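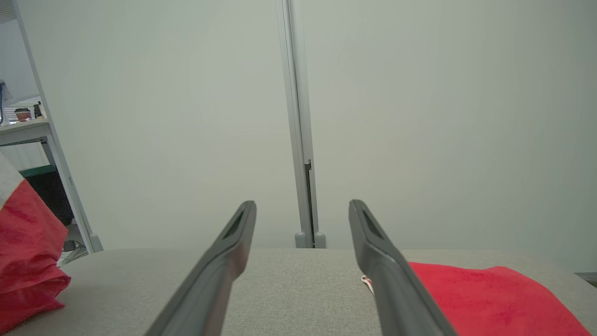
Gripper open over the gray cover, red cloth to the right

Planning the second folding table: pictures and notes

This page is for the colleagues at Istia who will decide in February if we buy equipment for a second folding table. Many of you have read the cost sheet but have not yet stood beside the table, so I put pictures between my notes. I am Yến Hồ, I keep the equipment list at the Reltby site, and I ask you to forgive my English where it is too stiff.

The work is folding of sportswear. It is a slow kind of work for a machine and we do not expect that to change next year. What we plan for is a place where two arms can practice on real garments through the whole day, and where a person can set the table again without walking far. Everything below should be read with this in mind.

The cover

The cloth on the table top was at first the smallest line in the budget, and I gave it little attention. I was wrong in this. On the old bare top the fingers slid under the hem when they wanted and pushed it away when they did not. A soft cover lets the fingertips press a little. Montri Chaiyaporn tried several fabrics from the remnant shop and then we ordered one that is gray and has a fine texture. Please do not order white. Half of our garments have white trim.

A finished cover costs 80 dollars with the sewing. I have put 3 in the budget for the new table: one to use, one in the wash and one on the shelf. Châu Lục asked if we can sew them ourselves. We can, but then somebody must do it, and his hours are not on my list. 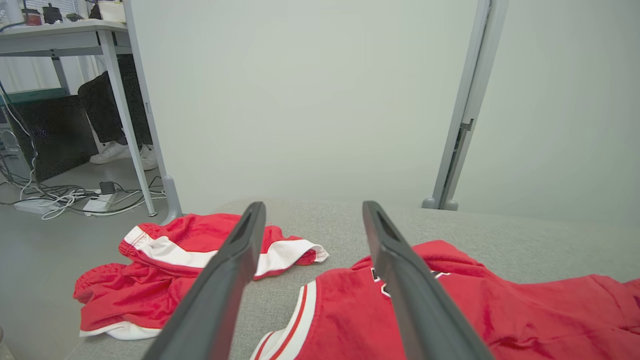 Shorts on the left, jersey on the right

Garments

Garments are also equipment. In the first plan they were under "office supplies" and the amount was gone very quickly. For the second table I ask for 30 sets, each set a jersey and a pair of shorts, in more than one color and in adult and child sizes. The seller must agree to send the same article again next year. If the fabric changes, the older recordings and the newer ones are difficult to compare, and Océane Lachance has already lost much time on this.

Buy them with stripes and printing. Plain shirts are cheaper, I know, and the first order was nearly all plain. But our customers do not wash plain shirts. A stripe along the leg also helps the person at the table to see quickly which side of the shorts is up.

Wash everything two times before the first use. New fabric is stiff from the factory and it folds too nicely.

Power and cables

Every arm, computer and camera wants its own socket, and the chargers are wider than one place on the power strip. In the quotation from Brivgate there is a line "cabling, complete". I asked what is complete. It means the cables between their own parts and nothing for the desk side. So I have added a separate line for power strips, for floor covers and for one afternoon of the electrician. The desk for the operator should stand near the table, but the legs of the person and the cables should not share the same piece of floor. Tươi Âu has drawn a plan with a cable channel behind the desk - it is pinned on the board in the kitchen, and you may write on it with pencil.

Arms and grippers

The arms are the large amount and I will not repeat it here, it is on the first page of the cost sheet. What is not on the first page are the fingers. They are a wearing part. A set of long slim fingers takes hold of one layer of jersey better than the short ones we had before, and it also gets damaged sooner when it comes down on the table at a bad angle. My advice is to order spare fingers together with the arms, as the transport from Brivgate costs the same for one box or for two. 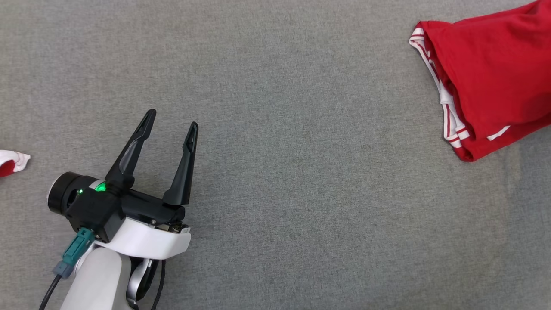 Page last changed: 23 November 2021

The connector at the wrist needs its own spare as well. It is a small part with a long delivery time. When one of ours stopped working in the spring, the arm stood still until the new plug came, and all the other money we had spent on that table did nothing in these weeks. I would put two connectors with their cables in the drawer from the first day. Montri would put four. We have not agreed.

Look also how the cable leaves the wrist. It must have enough length for the arm to turn, but a loop that is too generous will drag over the fabric and pull the garment with it. The clips for this cost very little. They were forgotten in the first order, and they are in the second one now, on the line "small parts".

Service

Brivgate offers a service contract for 900 dollars per arm and year. I have asked for it for the first year only. After that I would like to see what we have really used. The contract includes the yearly check and the loan of an arm during repair, but it does not include the fingers, and it does not include damage "by unsuitable use". I have asked them to write down if cloth is a suitable use. The answer has not come yet, and I would not sign before it is here.

Space

The second table needs a wall behind it or a partition. We have learned that people who walk past in the background make trouble for the cameras, and that a plain light panel is enough to stop most of it. Panels can be bought with posts and feet as a kit, and they can be moved later if the Âu workshop wants its corner back. Please measure with the arms stretched out to the sides,
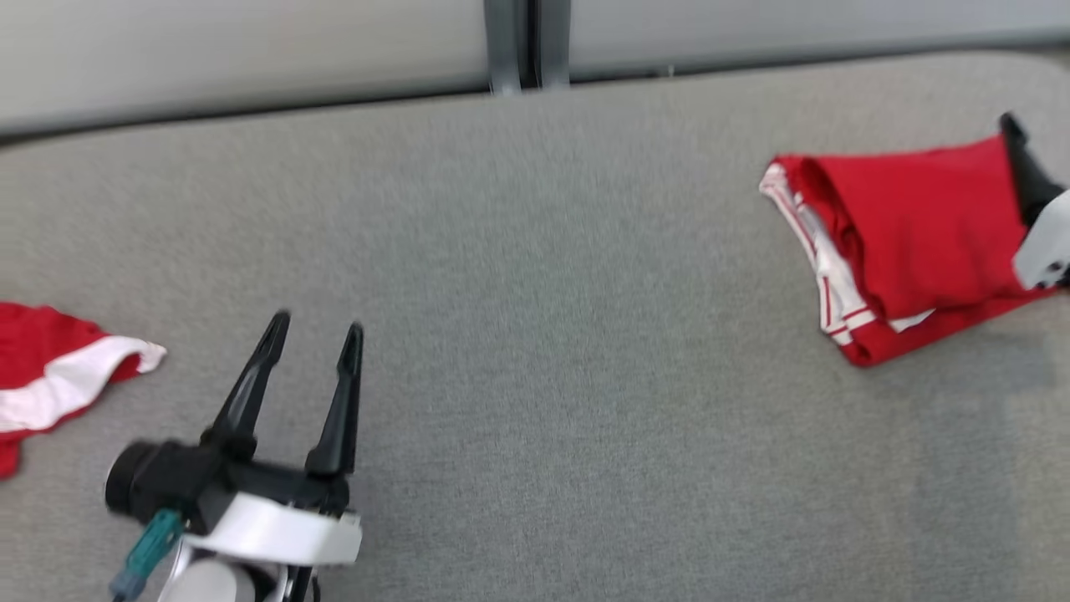
and then add the width of a person on each side. In my first drawing I had only measured the table top. Two arms that work from opposite sides take more room than one would believe from the catalog, and somebody must still be able to reach between them with a fresh jersey when they are switched off.

For lighting I ask for flat panels on the ceiling and not for lamps on stands. Stands are cheap, but they get pushed, and after that the shadows are in a different place each morning.

Still open

Who pays for the garments, Istia or the Reltby site. The cost sheet says both at the moment.
The color of the second garment order. Océane prefers dark blue.
Storage for the spare covers, which must stay flat.
If the old short fingers can be given back to Brivgate against a credit.

Corrections to the numbers please to me, corrections to the floor plan to Tươi Âu. The cost sheet is in the shared folder under "second table", and the older version there with the plain shirts in it is not valid any more.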